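Issue 3, 28 July 2019. Replaces the November issue.

## 4. Siting and first start of the Udside dehumidifier

Read section 2 (electrical supply) before starting. The unit must have stood upright for 11 hours before it is switched on. If it was carried on its side, check the compressor feet for movement.

### 4.1 Choosing a position

1. Place the unit on a firm, level floor. Thick carpet blocks the lower intake.
2. Leave 250 mm clear on all sides, and more above the outlet grille if curtains hang near it.
3. Keep the unit out of direct sunlight and away from radiators.
4. Close windows and outside doors in the room to be dried. Inside doors may stay open, but drying will be slower.

The small model (Udside Irkton) may be used on a table or worktop. Check that the surface is flat and will bear the weight of the unit with a full tank.
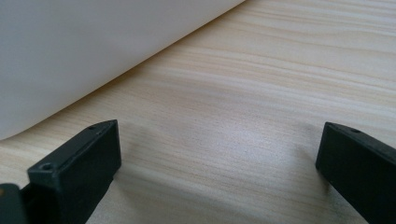
*Fig. 4-1. Pale wooden surface, close view.*

Note: on polished or oiled wood, fit the felt pads from the accessory bag. The rubber feet can mark some finishes if left in place for long periods.

### 4.2 Fitting the drain hose

The hose is optional. Without it, water collects in the internal tank and the unit stops when the float rises.

1. Switch off and unplug the unit.
2. Pull the rear bung straight out. Do not twist it.
3. Push the Clastico hose fully on to the spigot and tighten the clip by hand.
4. Run the hose downhill to the drain or container. It must not rise at any point - a raised loop holds water and sends it back to the tank.
5. Keep the free end above the water level in any container used.

**Caution:** an open container has no float switch. The unit will carry on running when the container is full. Do not leave this arrangement unattended overnight.
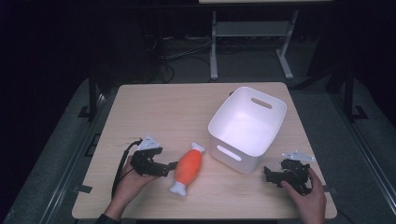
**4.3 FIRST START**

1. Check that the tank is pushed fully home. The tank lamp should be off.
2. Plug in and press the power button once. The fan starts straight away; the compressor starts after a delay of 3 minutes.
3. Set the humidity dial to 7 and leave it there for the first day.
4. Adjust by one step at a time after that.

Note: a faint click when the compressor stops is normal. Frost on the coil in a cold room is also normal and clears during the defrost cycle.

If the compressor has not started after the delay, turn the dial fully clockwise. If there is still no change, unplug the unit and see section 7.

Spare hoses, clips and felt pads are supplied by Agbenyega. Quote the serial number from the rear plate when ordering.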